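开放日演示教程：人形机器人开柜门任务的布置与操作

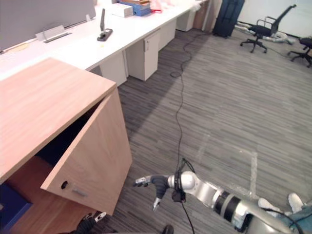
图1 头部视角：右臂末端位于半开柜门附近，左手处于画面下缘。

本页供在开放日或客户来访时演示“开柜门”任务的人员使用，内容按Zarkine办公区2021年8月14日开放日的流程整理，由Liudmyla Savchuk编写。读者应已完成Arside控制软件的安装和双臂标定。标定步骤见另页，此处不重复。

一、任务定义

起始状态：柜门关闭，未上锁，双臂处于待机位。
目标状态：柜门开度足以让单手伸入柜内，且双臂与柜体无持续接触。
单次演示时限为200秒，超时按失败记录，由操作员手动复位。

任务分为四段：接近、勾拉、换位推开、撤回。四段在Arside中各为一个独立节点，可单独重放。参观者提问时可在段间暂停，不要在勾拉段中途暂停。

二、场地

1. 柜体选用带横向短拉手的木纹矮柜，锁孔与拉手同在门板上。钥匙取下另放。
2. 在地毯上用浅色胶带标出折角线，作为工作区边界。胶带只贴一层，翘边处重新压平。
3. 柜体与办公桌之间留出线缆通道。地面线缆不得绷紧，也不得从柜门扫过的区域穿过。
4. 椅子移到工作区以外。演示期间操作员可在右臂一侧站立或就座，脚不进入手臂回撤路径。
5. 参观者站在胶带线外，一批最多10人。人数超出时分批，不缩小工作区。

三、上电前检查

检查腕部线夹是否锁紧。右腕线缆应留出一段向上的弧形余量，再自然垂向地面；余量过小时，腕部翻转会拉扯接头，余量过大时，线环容易挂到拉手。

检查手指端部的浅色指尖。指尖松动时先更换，再重新执行零位校准。手掌衬垫有油污时用干布擦拭，不用酒精。

检查急停按钮。按下后双臂应保持当前姿态，不下坠。该项每天开场前做一次，午间换班后再做一次。

四、操作步骤

步骤1　启动Arside，载入任务包“Sirko”。载入完成后状态栏显示1,808个轨迹点。数字不符说明任务包不完整，应重新拷贝。

步骤2　确认头部相机能同时看到柜门、拉手和地面边界线。看不全时调整头部俯仰角，不移动柜体。

步骤3　执行接近段。右手停在拉手前方，拇指朝下，其余四指朝向门板。此时人工核对指尖与拉手的相对位置，偏差超过16毫米则取消，回到待机位重新识别。

步骤4　执行勾拉段。速度倍率首次设为低档，连续成功后再升到中档，现场不使用高档。门板出现缝隙后系统自动卸力，随后进入下一段。

步骤5　执行换位推开段。右手离开拉手，从门板侧边接触并向外推。左手在柜门下方待命，不参与受力。手指与门板边缘可能发生轻微摩擦，有摩擦声属正常，出现卡顿则立即急停。

步骤6　执行撤回段。右臂沿来路退出，肘部抬起后再收拢。撤回过程中操作员不得伸手进入柜内。

步骤7　人工关门，将状态重置为起始状态。两次演示间检查一次线缆位置。

五、讲解要点

讲解放在步骤2和步骤3之间，此时双臂静止，环境噪声最低。建议说明以下几点：识别的对象是拉手而非整个柜子；勾拉和推开由不同接触点完成；失败后的重试由操作员确认，系统不自行重试。

参观者常问能否换一个柜子。可以，但需要重新采集拉手位置，现场不做。也有人问能否从柜内取物。Prureo夹取模块计划在10月接入，在此之前不演示，也不承诺效果。

柜内物品不必清空，但不得超出柜口，不得放置玻璃制品或液体容器。

六、常见故障

拉手识别不到：多由金属反光引起。关闭正对柜门的灯，或改变头部俯仰角后重试。

手指滑脱：检查拉手是否有污渍，再检查指尖磨损。连续滑脱两次，停止演示并更换指尖。

柜门回弹：铰链带有自闭结构时，勾拉段卸力后门会回到关闭位置。将卸力延迟调高一档，仍无效则更换柜体。

线缆缠绕：立即暂停，使双臂回到待机位，断开使能后由人工理线。不得在使能状态下理线。

柜体位移：矮柜较轻时会被整体拖动。在柜底加防滑垫，然后重新执行步骤2。

七、收场

双臂回到待机位后断开使能，再关闭电源。顺序不可颠倒。

导出当日日志，文件名写明场次和操作员姓名缩写。失败场次同样导出，并在备注栏填写失败所在的段。

地面胶带可保留至次日。若场地另有用途，揭除前在地毯上拍照存档，便于按原位重贴。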